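Gripper pads, again

May 25, 2023

Quick one, still have grease on my hands. Changed both pads on the small arm this morning. The old ones made it to 1,810 cycles and then started dropping things. Not cracked, just shiny. Wiped them with alcohol first, got maybe a day out of that.

Two screws per finger. One was glued in by the previous me. Heat, hex key, bad words. Waltraud Rathjen lent me her good driver and wants it back.

After that re-zero, then slow runs - 300 picks at low speed before I touch anything else. Forgot to load the new finger length the first time so it stopped short of evrything. Fixed. Force setting is back down too, I had cranked it up to make up for the worn pads, dumb.
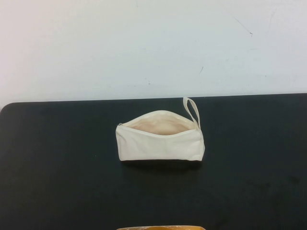
Soft stuff is the real test for new pads. Blocks are easy, canvas folds. I put the pouch on its side, unzipped, strap loop sticking up at the right end, and that loop is what I want the fingers to go for. Approach hight still needs a tweak. Spare pads are on order from Gomex, 2 sets this time.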